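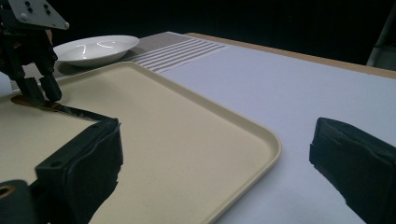
3.2 Table items and their placement

Figure 4 gives a partial view of a table used in the placement study. A knife with a dark handle lies with its blade across a large beige tray with rounded corners and a raised rim, and a round white plate rests beyond the tray. Trays of this general form were common in the households we visited in Senolthorpe and Danovville, where they served both for carrying food and for holding items between uses.

Household members were asked to set out and clear a light meal in their usual way. Each of the 50 households completed the task on a Friday evening, and the placements were coded by Csenge Sárközi and Ditte Thygesen using the Urker scheme. In total, 2067 placements were recorded. Of these, 87 were excluded from the analysis because the item was moved again before it had been released.

The coding scheme treats a tray as a surface in its own right. A knife resting on a tray is therefore coded separately from a knife resting on the table, even when the two positions are only a short distance apart. Plates are coded by the surface beneath them and by their nearest neighbor. Blade direction was noted where it could be determined, but it is not used in the comparisons reported in Section 4. Items stacked on one another were assigned to the surface supporting the lowest item.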